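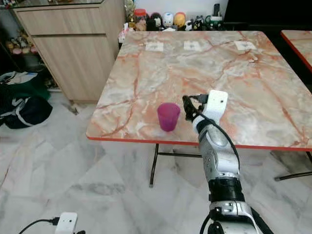
퍼크데일 공공급식소, 4월부터 저녁 시간 연장

퍼크데일 시내 공공급식소 3곳이 4월부터 저녁 운영 시간을 한 시간 늘린다. 지금까지 오후 7시에 문을 닫던 급식소들은 앞으로 오후 8시까지 식사를 제공한다.

시 복지과는 퇴근이 늦은 주민과 야간 수업을 듣는 학생들의 요청이 이어져 시간을 조정했다고 밝혔다. 지난 겨울 석 달 동안 세 곳에서 나간 저녁 식사는 모두 2,310끼로, 이 가운데 상당수가 마감 전 30분에 몰렸다.

시간 연장과 함께 좌석도 늘어난다. 가장 규모가 큰 요르카 거리 급식소는 창고로 쓰던 옆방을 식당으로 바꿔 전체 좌석이 126석이 된다. 나머지 두 곳은 좌석 수에 변화가 없다.

식자재 공급은 기존 업체인 망누손이 계속 맡는다. 저녁 메뉴는 국과 밥, 반찬 두 가지로 구성되며 채식 식단은 하루 전까지 신청해야 한다. 식수와 보리차는 식당 안에서 자유롭게 마실 수 있다. 개인 컵을 가져와도 된다.

식사 요금은 그대로 유지된다. 10회 이용권도 계속 판매하며, 이미 구입한 이용권은 연장된 시간에도 쓸 수 있다. 이용권은 각 급식소 입구와 시청 민원실에서 살 수 있다.

스쿤담 방면 버스를 이용하는 주민은 막차 시간을 확인해야 한다. 요르카 거리 정류장의 막차는 오후 8시 20분에 출발하며, 시는 버스 시간표를 바꿀 계획은 아직 없다고 설명했다.

점심 운영 시간은 오전 11시 30분부터 오후 2시까지로 종전과 같다.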